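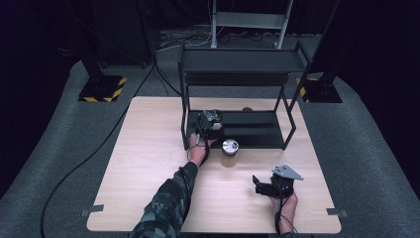
Skindstead furniture maker adds desk rack to its range

Wuvedus has added a two-tier desk rack to its home office range. The black metal rack has a flat upper shelf and a glossy lower one that sits close to the tabletop, leaving room for papers and a keyboard in front.

"People wanted their desk back without having to drill into a wall," said Soudabeh Bahrami, who runs the Skindstead workshop. "The rack stands on the table and lifts off again when you need the space."

The rack goes on sale in April, priced at £90, and can be ordered with the Kevovano table – a pale table with rounded front corners.

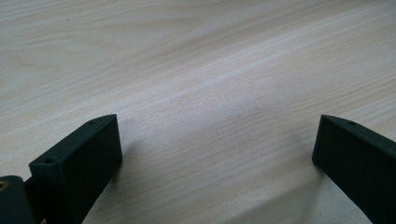 The pale tabletop has a fine, wavy grain.

Orders placed before noon leave the workshop within 7 days. Press contact: Daiane Coutinho, Wuvedus, Skindstead.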